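Bench Notebook, Manipulation Cell
Project Sarantis
17 Jan 2022
Entry by T. Sotiropoulos

Purpose of entry: to record the working rules for two-arm block sorting, as agreed with Bestcombe following the June review, and to note open items before the next block of sessions.

1. Shared workspace. Only one arm may enter the taped target square at a time. The second arm is to hold outside the tape until the first has withdrawn and its gripper is reported open. The interlock in the Fasen controller enforces this in automatic mode only. In hand-guided mode the operator is responsible, and the operator's name is to be entered in the session sheet before the arms are enabled.

2. Speed. The limit for joint operation remains at 18 percent of rated speed. Requests to raise it are to be made in writing and are not to be tested at the bench first.

3. Placement. A cube is accepted when its whole footprint lies inside the inner edge of the tape. Contact with the tape is recorded as a partial placement. Centering is not scored. Last week two of us scored the same run differently on this point, and the sheets for that run have been withdrawn.
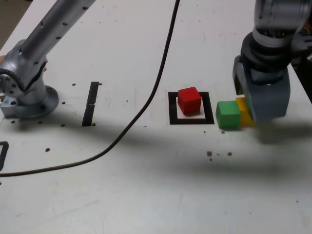

4. Adjacent objects. When cubes stand close together, the approach is to be planned so that the finger does not displace the neighboring cube. Any displacement large enough to see is logged, even when the pick succeeds. The Rullotent planner does not report these contacts, so they must be entered by hand under code 3.

5. Surface and markings. The tabletop is to be wiped before each session and checked for crumbs and debris. Broken or lifted tape is replaced over its full length, and the corner positions are measured again afterward. Patching is not permitted.

6. Cables. No loose cable is to cross the area between the two bases while the arms are enabled. Cables are to be routed along the rear edge and clipped. This rule was in the previous version but had no check box on the session sheet. One has been added.

7. Stopping. After any emergency stop, both arms are homed and the run is closed. A stopped run may not be resumed or merged with a later one.

Open items:
Gripper pad replacement interval. The present figure of 3,000 cycles was carried over from the old pads and has not been confirmed for the new ones.
Light level at the bench. Shadows from the arms reach the target area, and the color threshold may need to be set again. To be checked with both arms in their working positions.
Session length. Bestcombe proposes up to 80 runs per operator. I have asked for a break to be written into the procedure before this is approved.

Rules 1 to 7 apply from the date of this entry. Please initial the margin after reading.

T.S.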